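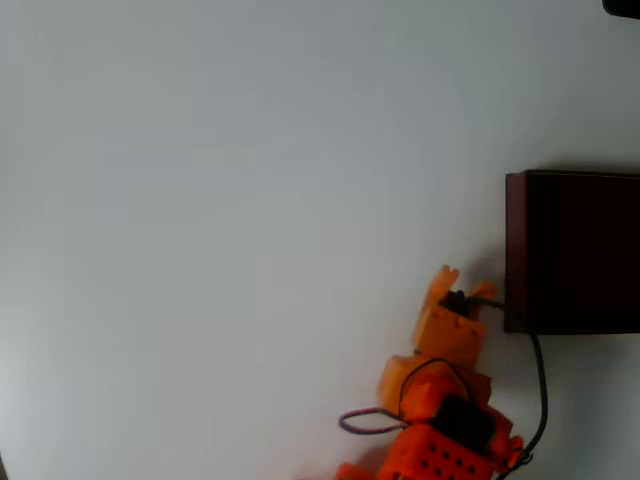
The dark reddish-brown box on the white tabletop.

Getting a Pale Tabletop Clean Again

I have a soft spot for pale work surfaces. They bounce the light about so nicely, and you can find a dropped screw in a second! The trouble is that they show every smudge too, and a box that lives in one spot all winter can leave a mark you'd rather not keep. I went through my own table at Florkancombe last June, and this is the way I've done it ever since.

Start by lifting everything off, boxes included. Please don't slide them – grit under a corner scratches faster than you'd think.

Wipe the whole top with a dry cloth, then mix 10 ml of mild dish soap into 800 ml of warm water. Wring your cloth out well and work from the back edge toward you, in long overlapping strokes.

For stubborn rings, lay a damp cloth over the spot for 90 seconds and wipe again. I go up to three rounds before I reach for the Irken cream (a pea-sized dab, no more, and try it on a hidden corner first).

Rinse with plain water, dry with a fresh towel, and let the top air a while before anything goes back. I stick little Drurnix felt pads under my boxes now – they cost next to nothing, and the boxes lift away without a sound.

Updated 5/1/24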